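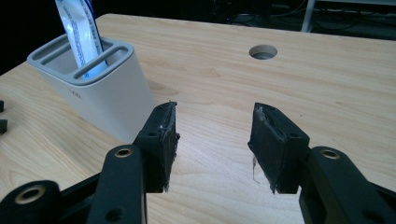 The Salt Road of the Pumau Valley

For most of its recorded history, the Pumau valley belonged to whoever controlled the pass at its upper end. The settlement of Tustley, which stands where the valley opens onto the plain, first appears in a monastic land register of the ninth century as a place owing two carts of salt each year to the abbey at Nellico. No earlier document mentions it, although the foundations of a bridge below the present town are older than the abbey itself.

The salt came from springs on the eastern slope. It was boiled in shallow pans, packed in sacks, and carried over the pass by mule. By the late twelfth century the traffic was large enough for the abbots to build a toll house, and the quarrel over who owned its income lasted for generations. The lords of Stöckli, whose castle overlooked the road, claimed half the revenue by right of conquest. The abbey answered with a charter that later scholars have shown to be a forgery.

"The charter is false, but the custom it describes was real," writes the historian Balthasar Brunner in his study of the toll accounts. Brunner examined 400 entries and found that the abbey had been collecting payment from the mule drivers long before the charter was drawn up. The Stöckli family gained the toll by force in 1386 and held it for 18 years, until debts obliged them to sell it back.

The town received its own council in the fifteenth century. Its first statutes regulate the price of firewood, the width of carts, and the hours at which the gates were to be closed. Foreign merchants could remain for 30 days without paying the residence tax. Several of them stayed much longer, and their family names are still found in the parish books.

Decline followed the opening of cheaper salt works on the coast. The historian Khôi Tạ, who has studied the later council minutes, places the turning point in the 1690s, when the springs were leased to a single family and the upper road was no longer repaired. An April flood carried away the old bridge in 1741. Its replacement was built farther downstream, on the line of the modern highway, and the toll house became a barn.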